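What Sticks? A Semester of Testing Homemade Paste
Project report by Ailsa Cowie, Buchanan Hall materials elective
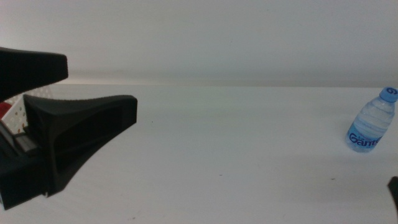
Fig. 1. White tabletop in the shared lab.

I picked glue for my project because my grandmother used to make her own wallpaper paste out of flour, and I wanted to know if it was any good or if she was just being cheap. My lab partner was Lorcan Brophy, who wanted to do concrete and still brings it up!

We made three pastes: plain wheat flour and water, cornstarch with a little vinegar, and rice flour cooked down for way too long. For comparison we used the white school glue from the supply closet. Every paste got brushed onto strips of the same brown packing paper, two strips overlapped by an inch, and then left under a stack of textbooks overnight.

Testing was low tech. We clamped one end of the joined strip to a shelf, hung a bucket from the other end, and poured in dry sand with a measuring cup until something gave. Then we weighed the bucket. We did 108 strips in all, and I can now tear packing paper to size without looking.

The best single result was a cornstarch strip that held 2,210 grams. I got pretty excited about that one – then the next strip from the same batch let go at less than half. That was kind of the story of cornstarch. Flour paste never hit the same highs but it was much steadier, and the rice paste landed somewhere in the middle. School glue was hard to score at all, as the paper usually ripped before the joint did.

Our biggest mistake was in February, when we mixed a big tub of flour paste and tried to use it for a whole week. By the last day it smelled awful and the strips were peeling at the corners. Mr. Ogilvie made us throw it out and redo that batch (30 strips, sorry again Lorcan). After that we cooked a fresh pot every session and wrote the time on the lid.

We also left 6 strips on the windowsill above the radiator to see what heat would do. They curled up so badly that we couldn't clamp them straight, so there are no numbers for those.

If I did this again I'd control how thick the paste goes on. Lorcan brushes like he's painting a fence and I go thin, and you can see it in the spreadsheet if you sort by initials. I'd also like to try potato starch, which Tegan Rewi from the other section used on her book covers. Her covers are still flat and mine aren't.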